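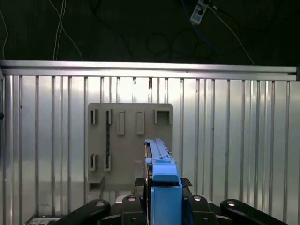 Blue part held upright in the gripper, with the fixture board behind it.

Workshop Tips: Getting Thin Parts Into Slots, Borrowed From the Insertion Tests

These tips come out of the insertion tests at the Clidaleck shop in Gurnatville, where we spent most of July comparing two ways of having a robot arm put a part into a slot. The first method, the straight one, lines the part up by camera and pushes. The second, which we called Jivow, touches the part down at a slight lean, feels for the edge of the slot, and only then stands it up and pushes. We ran 1345 tries in all. Most of what we learned applies to anyone fitting shelf pins, drawer runners, jigs or panel clips by hand.

Lean the part before you push
The straight method failed most often when the part landed flat on the rim of the slot. A part that lands flat gives you no clue which way to move. Tip it a little so that one corner goes in first, slide until the corner catches, then bring it upright. With Jivow the arm got the part in on 90 percent of its tries. By hand you will feel a small stop when the corner catches.

Clamp low, but leave yourself room
Hold the part by its thickest section. Our early grips were higher up, near the narrow end, and the part twisted as soon as it met any resistance. Moving the grip down to the wide block stopped most of the twisting. The cost is reach: a tall part held at the bottom will magnify a small tilt in your wrist, so check it against something square before you start.

Fix the board, then check it again
A board that shifts by the thickness of a business card is enough to spoil a tight fit. Mount it to something heavier than itself. Push on each corner with your thumb. If one corner gives, tighten that side and go around again. We lost a full morning of tries to one loose board, and those tries are not in the total above.

Practice on upright slots
Slots on a vertical board are harder than slots on a bench top, and they show your mistakes sooner. If you are making a practice board, put more than one kind of opening on it. Narrow brackets teach you alignment. Larger hollow ones teach you depth. A bracket that opens downward is worth adding too, as you have to come at it from below and the usual habits don't help.

Round over the lead-in
A few strokes of a file on the entering edge helped both methods. Don't overdo it. On a plastic part, stop when the edge no longer feels sharp to a fingernail. Wipe off the dust before fitting, or it will pack into the bottom of the slot and the part will never seat.

Watch for screws that stick out
A screw head on the side of a part can catch on a bracket well before the tip reaches the slot. Turn the part so the screw faces open space, or plan the approach from the other side. Add the screw to your clearance when you measure. We forgot to do that on the first drawing.

Push until the force changes, then stop
The arm was set to stop when resistance rose sharply. People tend to keep going. If a part goes in smoothly and then stiffens, back it out 2 mm, straighten it, and try again. A second gentle try worked far more often than a harder first one. Parts that were forced came out with scraped sides and fit worse afterward.

Keep cords off the path
Run cables behind or above the work and give them enough slack to hang without pulling. A cord that drags on a tool adds a side load that you will blame on the slot.

Light it from the side
Shiny metal behind a job throws highlights that hide the edge you are trying to see. A lamp set low and to one side puts a shadow in the slot opening. For the camera method this mattered a great deal. Jivow cared less about it, as it relies on touch for the last part of the move.

Write down the misses
We kept a sheet for every failed try: where the part touched first, which way it leaned, and whether the grip slipped. After 31 entries the pattern was plain enough – nearly all the misses were to the same side, and the board was mounted slightly out of level. A pencil and a scrap of cardboard will do the same job at home.

Next we will try the same comparison on the Puma bench with softer parts, including rubber strips. Tips for those will go on a separate page.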